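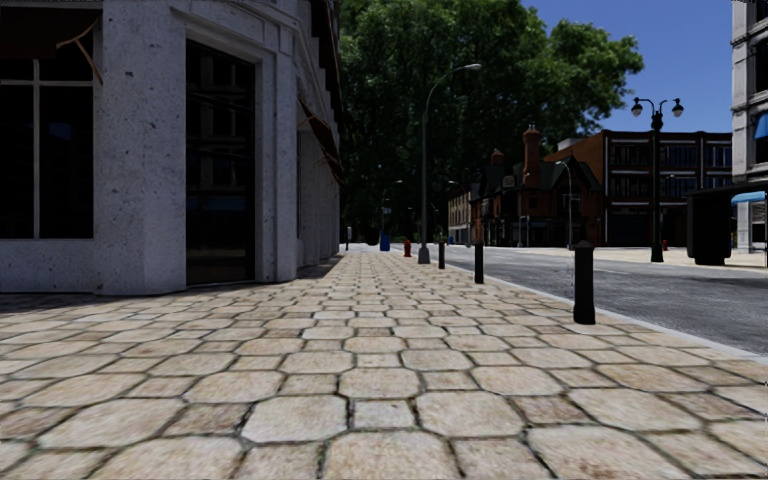
Friday, May 29, 2026
By Yuk-lan Lau

My dryer quit in the middle of a load of towels and I did what everybody does now, which was sign up for a service plan while annoyed. Larkier wanted $14 a month, and the sales page said a certified tech would "diagnose any major appliance." I had doubts about the word certified. I still do.

The first guy never took the back panel off. He ran the drum, listened, and told me the control board was shot. A new one would cost me $92 after the plan paid its share. I asked how he knew it was the board. He said they usually are on these.

Usually! I told him I'd think about it. 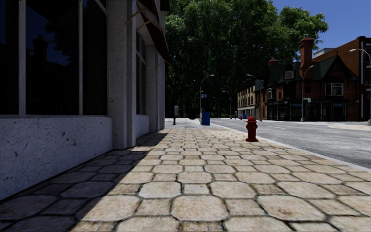

Filed under: Home Repair

So I called Yen-ting Hsieh, who used to fix washers for a living and still owns a meter. She had the panel off in 12 minutes and found a blown thermal fuse. Then she made me clean the vent duct – the fuse had blown for a reason, she said, and a new one would go the same way if I left the lint in there.

Larkier's reply to my complaint says the board diagnosis was "consistent with symptoms." I'm sure it was. So was the fuse. I have until September to cancel without a fee, and I've seen their Urkis plan, which costs more and as far as I can tell sends the same guy.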